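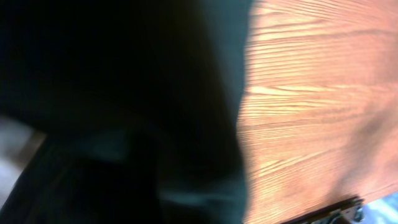
Workshop tips from the Setix open day

The Setix open day in Flolville had the doors open by mid-morning, and most people went straight to the robot tables. I went for the benches. Zeeshan Qureshi ran the demonstrations and answered a lot of questions about how the tables are set up and looked after. Much of it works just as well in a garage or a kitchen. These are the tips I wrote down.

Clear the top before you start
Everything comes off the table before an arm is switched on, including pencils, cups and phones. At home, do the same before you plane, glue or roll out dough. Put a box under the bench and sweep everything into it. Sort the box afterward.

Watch for glare on a wood top
A finished wood top under a strong light throws back a bright band, and small parts are hard to see in it. Zeeshan moves the lamp to the side and raises it until the band slides off the work area. If the lamp can't move, lay down a sheet of plain matte paper and tape the corners.

Wipe with the grain
Use a damp cloth, wrung out well, then a dry one. Go the long way of the grain. For sticky spots, one drop of dish soap in a cup of warm water is enough. Keep spray bottles away from the edges of veneered boards, where water gets in and lifts the face.

Check your clamps twice
Tighten, do 30 minutes of work, then tighten again. Wood gives a little under pressure and the first tightening never holds all the way. Put a scrap of cork or thick cardboard between metal and wood. If a bolt head sticks up where your sleeve passes, turn the clamp over or move it.

Practice the move in the air
Before the arm picks anything up, it goes through the whole motion with nothing in the jaws. Try this when you have to carry a hot pan or a long board through a doorway. Walk the route once with empty hands.

Slow down close to the surface
The demonstration arm travels quickly up high and slows for the last 3 inches. The same habit saves a lot of chipped plates and dented boards.

Sanding between coats
One visitor asked what to do with an old oak top. The answer was 220 grit or close to it between coats, light pressure, and a vacuum before the tack cloth. The people from Van den Broek had a rack of sanding blocks by the door and were letting visitors try them on scrap.

Hang the cords
Cords at the open day ran overhead or down a table leg, never across the floor. Two hooks and a strip of hook-and-loop tape will do it at home.

Bring ear protection if you visit. The compressor is near the coffee. The next open day is in May, and parking is behind the Clarine building.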